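Pre-Purchase Inspection Checklist: Two-Arm Tabletop Workcell
Site: Prirnby, Room 136
Prepared for the September equipment budget
Inspected by: Siriporn Pongsiri
Reviewed by: Chiến Đàm

Purpose: To record the condition of the current cell before funds are committed to a second cell of the same layout. Items marked HOLD must be cleared before the order is released to Chareonsuk.

1. Work surface secure and level - PASS WITH COMMENT
The paper mat shows creases and uneven patches, mainly near the center and along the left edge. Allow for replacement mats under consumables, not under capital.

2. Grippers suited to planned parts - PASS
Parallel two-finger grippers are fitted on both arms. The tray sorting task uses small toy pieces and figurines, and the same parts will be used for acceptance of the new cell.

3. Cable routing - HOLD
Cables run along the outside of the links and loop above the bases. The supplier is to quote for cable sleeves as a separate line. Ms. Pongsiri asks that spare cable sets be priced at the same time.

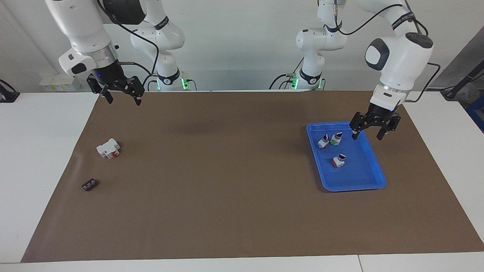

4. Emergency stop within reach of the operator - PASS
Tested from the seated and standing positions. The second cell requires its own stop circuit. A shared circuit will not be approved.

5. Floor space and clearance - HOLD
The proposed position leaves 19 inches between the table and the storage cabinets. Facilities must confirm whether the cabinets can be moved - the cost of moving them is not in the present request.

6. Electrical supply - PASS
A dedicated outlet is available. Circuit label 285 to be updated on the panel drawing.

7. Operator training - PASS WITH COMMENT
Six staff members hold current sign-off. Yupin Boonchu requests that training for new operators be included in the purchase price.

8. Service agreement - HOLD
The draft from Junurura does not state a response time. Boonsong Khunthong to obtain a revised draft.

Open holds: items 3, 5 and 8. Return cleared items to Chiến Đàm for signature.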